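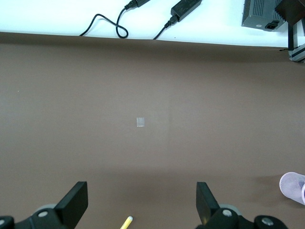
Brown worktable, first workroom. Two black power adapters and a grey metal power supply on the white surface behind it.

Gallery: The Workrooms at Pappas House

The Stetier Centre for Practical Studies occupies the ground floor of Pappas House and is open to enrolled students and to members of local societies by arrangement. The building was fitted out as teaching space in 2000 and the rooms have been altered several times to suit the courses held in them. This page is intended for tutors and group leaders who wish to see how the tables are arranged before making a booking.

The first workroom

The tables in this room have a plain matte top in brown. Equipment that supplies power is kept beyond the far edge of the table so that the whole of the working surface remains available for papers, tools and materials. In the view given on this page one cable has been left in a loop and the plug on the second adapter is connected. The metal supply has ventilation slots in its upper face, and the inlet for its mains lead is on the side nearest the table.

Visiting groups are asked to observe the following when using the room.

Adapters should remain behind the table and should not be brought forward on to the brown surface.

Ventilation slots are to be kept clear of books, bags and clothing.

Spare cable should be coiled by hand and laid flat. Cable ties are not to be used on leads belonging to the Centre.

Any lead showing damage to its outer covering should be handed in at the Binent Street desk and entered in the fault book.

Bookings

The first workroom may be reserved for sessions of up to 5 hours. It seats 13 at the tables, with further chairs held in the store across the corridor. Groups requiring the adjoining room as well should state this on the form, as the partition has to be opened before the session begins.

Tutors bringing their own electrical items must have them tested beforehand. Testing is carried out in January and again before the summer courses, and forms are held at the desk.

Views of the Jisham Room and the print store will be added to this gallery when redecoration is complete.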